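Tips from the Workroom: Keeping a Laundry-Folding Arm Happy

Filed under: Workshop & Laundry > Care and Upkeep
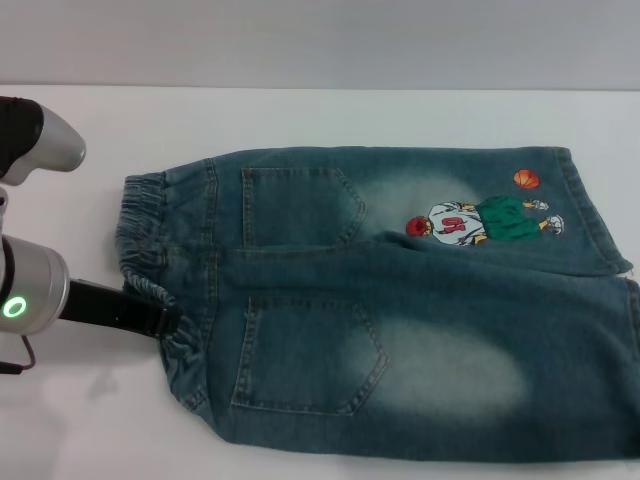 Denim shorts, back pockets up, with the gripper on the elastic waistband.

I've been looking after our folding arm since last November, and if there's one garment that shows up every little problem in the setup, it's kids' jean shorts with a gathered waist. All those pleats give the fingers something lumpy to hold, so if your grip is even slightly off you'll know by the second pair!

Start with the fingertips. Wipe them with a barely damp cloth before the first load - denim lint builds up faster than you'd think, and a linty tip slides right off a waistband. Ours get a proper scrub every 100 folds, with an old toothbrush and a drop of dish soap, and then they dry completely before going back on.

Next, check your height. Lay a pair flat, bring the closed gripper down slowly, and stop when it just touches the cloth. Save that as your pick height for denim only (T-shirts want their own, and please don't ask how long it took me to learn that). My friend Ultan Ó Súilleabháin writes his on masking tape stuck to the wall, and I've happily stolen the habit.

Look at the cable, too. It should hang in an easy loop below the joint with enough slack for a full turn of the wrist. If it pulls tight anywhere, move the clip, not the arm.

Smooth printed or stitched designs by hand first, and keep the fingers off them. Grab the waistband or a plain hem instead.

Last of all, wipe down the table on Tuesday, or whichever day you'll remember.

Recent tips
Getting Lint Out of a Dryer Vent
Daly Table Clamps: Which Size to Buy
17 Uses for Masking Tape
Sewing On a Loose Patch Pocket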